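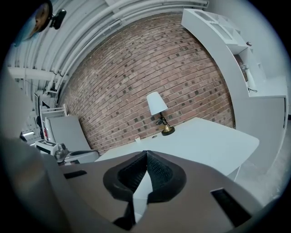
Search posts, people, tags

Right, a longish one from me today, so put the kettle on. I've been asked a few times this month what our written rules are for recording with hand-held grippers, and I thought it'd be kinder to put them in one spot where people can argue with them.

We go by the Zaltlow sheet, which began life as 166 lines and is now down to six that people follow. I'm very fond of those six. The other 160 were mostly me worrying out loud, bless me.

Rule one: say the task aloud before you pick the gripper up. "Move the lamp to the other side of the desk", that sort of thing. If you can't say it in one breath it's two tasks, and you'll want two recordings.

Rule two: no faces in anything that leaves the building. Get consent in writing from everyone in the room, the ones walking past included, and blur them anyway. The Nendumbridge people do the blurring before the files are copied anywhere - I've come round to their way and wish I'd done it sooner.

Rule three is cords. Lamps, chargers, whatever you're handling, follow the cord with your eyes to its end before you lift. We organise our whole checklist at Hakley around this one now, and it's the line I'd keep if you made me throw out the rest. 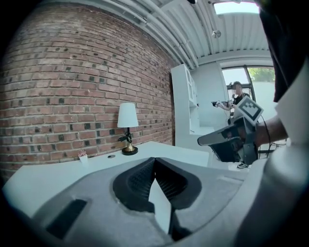 Mio Higuchi wrote back that the cord rule is fine as far as it goes, but the sheet ought to say how far apart two people should stand when they're both recording, and that an arm's length is too close once you're each watching your own gripper's fingers. Fair point, Mio! I've pencilled in two arm's lengths and would love to hear what other labs use.

Rule four: wipe the pads and the marker tags at the start of every session. Rule five: a fumble stays in, labelled as a fumble. Of the 3252 recordings in our last batch, 596 carry that label, and I'm rather proud of the colour-coding (orange, if you were wondering).

Rule six: stop when your wrist is sore. Please. Godoy has a proper rest schedule written into theirs and I'm hoping to borrow it, with credit, for the March version.

Happy to send the full sheet to anyone who'd like it, worrying and all. Just reply with where you're based and I'll get to you after lunch.

Print this thread | E-mail this thread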